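mesh_and_bolts
Back from the Lahtinen open day! Go if they run it again in December — you get so close to the work. Fruit, a yellow basket, a wire shelf, and I could have watched for hours.
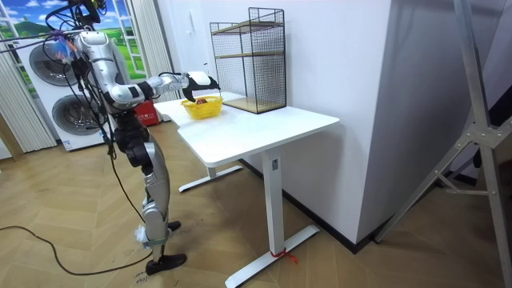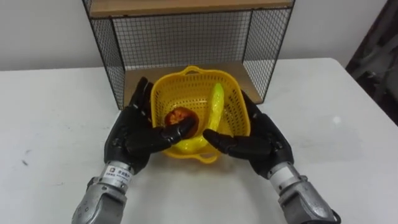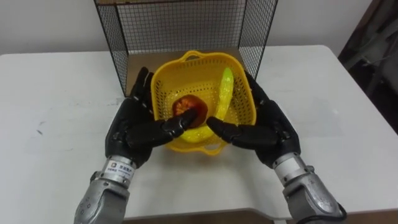
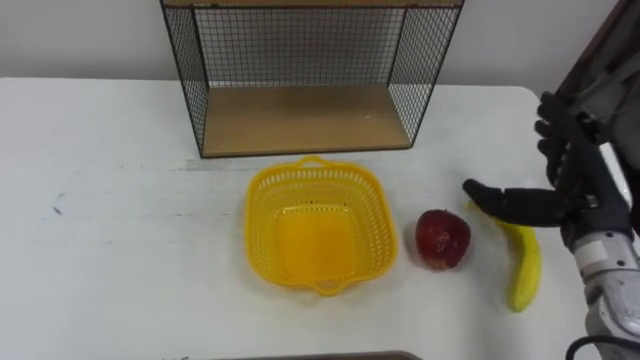

Dalia El-Sayed gave the tour and took every question we had.

pevisfan
Fun, but slow. I'd pack 6 baskets by hand in that time.

younes_b
Speed's the wrong thing to look at, the finger control is great!

pevisfan
Maybe. I still liked the Trastik demo more.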